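FOR IMMEDIATE RELEASE

Tutine brings back its cold-brewed hibiscus tea for summer, now in three sizes

PRERKSTEAD – It's back. Tutine's hibiscus cold brew, the one people kept emailing about all winter, returns to coolers in May. Same recipe as last year, a little less sugar. Brewed 10 hours in cold water, strained twice, bottled the same day at the Trullmont plant.

New this year: a 4-serving jug for picnics and porches. Also the single bottle and an 8-pack for the fridge. Lime and plain to start, ginger to follow if the ginger supplier comes thru in time.

Last summer's run was 3839 bottles and sold out before the end of July. More is planned this time. Stores in Prerkstead get it first, then Trullmont, then the Aksoy markets, which will also pour it by the cup at the front counter.

Best served very cold, over plenty of ice. Good with a squeeze of orange. Also freezes well into pops – recipe card tied to the neck of every jug. Keep refridgerated, drink within a week of opening. No caffeine, no coloring added.

Retailers wanting samples should write to the Tutine sales desk before the end of April. Samples ship chilled, two flavors per box. Label art and price sheets on request. 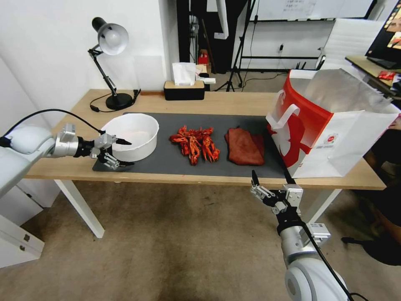
Marisol: Please keep the plain one tart! Last year's lime was a bit sweet for me but I'd buy the jug in a heartbeat.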